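How to Fold Jeans on the Bed So They Stand Up in the Drawer

Posted Monday, September 7, 2026

In my home the laundry is folded on the bed. We have no big table, and the ironing board is too narrow for trousers. Many people told me that a bed is too soft for folding, but for jeans it works well if you prepare it a little.

I fold jeans the same way since January, when I bought a Hata chest with low drawers. Before this I made big square piles, and each time I pulled one pair from the bottom, the whole pile fell down. With the method on this page every pair becomes a small packet and stands on its edge, so you see all of them when the drawer is open.

What you need

A bed or another flat place, as long as your jeans. Your jeans, completely dry. A drawer or a box, at least 17 centimeters high inside. I use also one Anero fabric box for the jeans of the winter, but a shoe box is good too.

Step 1. Prepare the bed

Push the pillows up to the head of the bed and take away the blanket. Pull the sheet with your hands until it is more or less smooth. Small wrinkles are no problem, denim is heavy and does not care about them. Empty the pockets now. I forgot this once and folded a pen inside, and the ink made a mark on the lining.

Step 2. Lay the jeans down

Hold the jeans by the waistband and shake them two times, strongly. Then let them fall on the bed and do not worry about the direction. You will turn them straight in the next step.
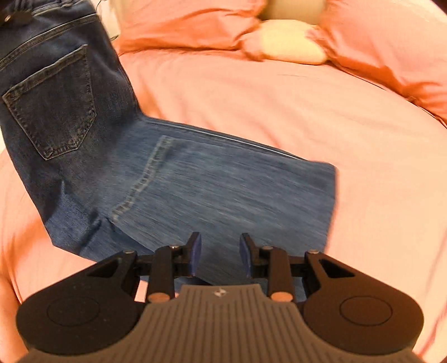
Close the button and the zipper. An open zipper makes a hard lump in the packet, and it can scratch the pair beside it. Then pull the waistband flat with both hands, and after this pull each leg from the hem. The legs must not be twisted. Look at the long seams on the side, they tell you if the leg is straight.

Step 3. Put one leg on the other

Take one leg and bring it over the other one, so that the back pockets are on the outside. The hems should meet. If one hem is longer by the width of a finger, leave it, because many jeans are not sewn exactly equal.

Now you will see a small triangle that stands out at the crotch seam. Fold this triangle in, toward the legs, so you have a long rectangle. Most people skip this part, and then the packet is always thick on one side.

Step 4. Press out the air

Pass your flat hand from the waistband to the hem, slowly. On a soft mattress you must press a bit more than on a table. If the fabric bunches, do not push it. Lift that part up, let it hang for a moment, and put it down again.

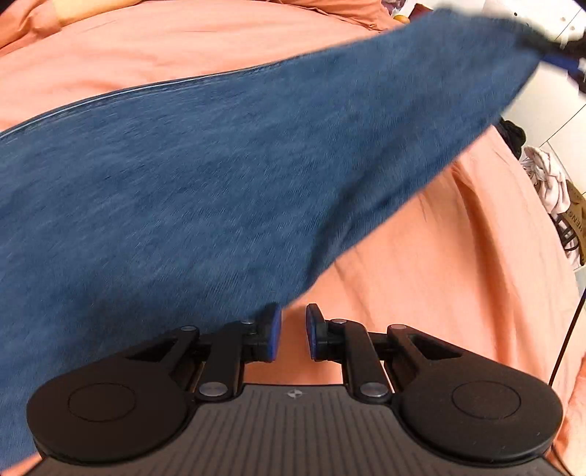 Stretch jeans need this two or three times, the stiff ones only once.

Step 5. Fold in thirds

Bring the hems up toward the waistband, but stop a hand's width before it. Then fold the whole thing in three equal parts, starting from the folded end. The waistband comes last and closes the packet. Stand it on its edge. If it falls, open the last fold and make it tighter.

For long jeans, from size 36 and up, I fold in four parts. Otherwise the packet is higher than my drawer.

Step 6. Fill the drawer

Put the packets in a row with the smooth fold up. Begin at the back. Do not fill it completely, leave space for one hand. If you have only a few pairs, put a Testamell divider or a piece of cardboard at the end, so they will not lean.

Black jeans I keep at the left and blue at the right, but this is only my habit.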